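Notebook, wet lab, bench 3
2025-05-23
Soap film drainage, second glycerol series

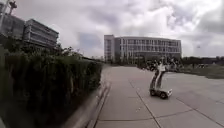 Walkway toward the multi-story block, heavy cloud.

Carried on from the April runs. The question is still whether the Sitcombe surfactant gives longer film life than the old Bortolotti stock at the same concentration, or whether the April difference was only humidity. Chamber lid now has the foam gasket Giorgia cut. It seats better if the front clips go down first.

Solutions made up this morning, all from the same carboy of DI water. Stock A is Bortolotti, stock B is Sitcombe. Glycerol from the opened bottle, so treat its water content as unknown. Stirred slowly to keep the foam down, then left covered for an hour. B still had a ring of froth at the glass, skimmed it with a card.

Frame is the small wire rectangle, same one as before. Pulled at the slow setting on the Hasenard stage. Timer starts when the top wire clears the liquid and stops at rupture.

First pulls of A were useless, film broke at the left corner every time. Found a burr on the wire. Took it off with fine paper, rinsed, soaked in stock for ten minutes, started over. None of the pulls before that are in the table.

After the fix, A settled down. Longest A film was 600 s. B was longer from the start, with 1,000 s on the third pull and 2,035 s on the seventh. I don't trust the last one yet. The chamber had been shut for a long time by then and the hygrometer had crept up 7 points since the first B pull. That is the same trouble we had in April, only smaller.

Colors: A goes through the bands quickly and the black region at the top spreads with a clean edge. B has a ragged edge and small dark spots rising along the wires. Marisa thinks the spots are marginal regeneration and nothing to do with the surfactant. She may be right, they were also there in her Skirkunmont samples, which had no glycerol at all.

Chun-hung asked why I run A first each day. No good reason. It means B always gets the more humid chamber, so the comparison is biased in its favor. Next time alternate A and B, and open the lid for five minutes between pulls. Write the hygrometer reading next to every time, not only at the start of a set.

Balance by the door drifted again. Re-zeroed twice during weighing. Gerardo has the service number.

To do
- repeat the long B pull with fresh stock and a dry chamber
- new glycerol bottle, write the date on it when opened
- make a second wire frame so one can soak while the other is in use
- ask Natalina if the salt trays for fixed humidity are still in the cold room
- copy the April times into the same sheet, they are still only on paper

Left A and B covered on the shelf, labeled. Don't use the unlabeled beaker, it's rinse.

Recent entries
Soap film drainage, first glycerol series
Cutting the chamber gasket
Hasenard stage: speed check
Skirkunmont samples, notes from Marisa
Cleaning procedure for wire frames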